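Drurnura two-arm planner: a month of sweeping up

I've been putting off writing this one up because I kept changing my mind. Drurnura is a motion planner for two-armed robots, and I've been running it on ours since October, mostly on floor jobs. Sweeping sounds like the easy end of things. It isn't! One arm has to keep a dustpan flat and still while the other drags a broom towards it, and the two of them share a rather small patch of space.

Setup

Installing it took me an evening, most of which went on the arm description files. If your joint limits are even slightly wrong it will plan happily and then refuse to run anything, with an error that only says "bounds". Qistina Ong spotted mine (a swapped sign on one wrist) after I'd been swearing at it for an hour. Once that was sorted I had a first plan in 320 milliseconds, and most of them have come in under 300 ever since.

The bit I really like is the "hold and work" mode. You tell it which arm is the holder, give it a tolerance for how far the held thing may tip, and it plans the working arm around that. I set the tilt to 4 degrees for the dustpan and left it there. Before this I was using Dromurov, where you write both arms as one big problem and then wait, and wait, and make tea.

Our test floor changes from terracotta tile to marble partway across, with grout lines and plenty of clutter, so the contact settings get a proper workout. The planner treats the broom head as a soft box that's allowed to touch the ground, and you can set the push separately for each stroke.
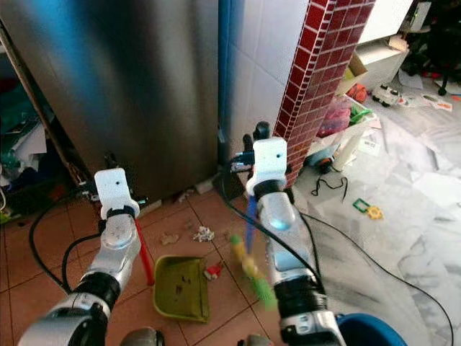 What bugs me

Cables. Drurnura has no idea they exist. You can draw keep-out boxes by hand, but they don't move when the cable does, and I'd dearly love a way to feed them in from the camera. Murray Thibodeau has a script that half does it, which he says he'll tidy up one day.

The replay viewer is slow as well. Scrubbing back through a long run of strokes makes my laptop sound like a hairdryer, and the timeline forgets your zoom every time you click away — small thing, drives me up the wall.

Worth it?

For two arms sharing one job, yes, I'd pick it again. If you've only got the one arm I'd stick with whatever you have now. I'm on version 31 and the next one is meant to fix the viewer, so I'll add a note underneath when I've had a go with it.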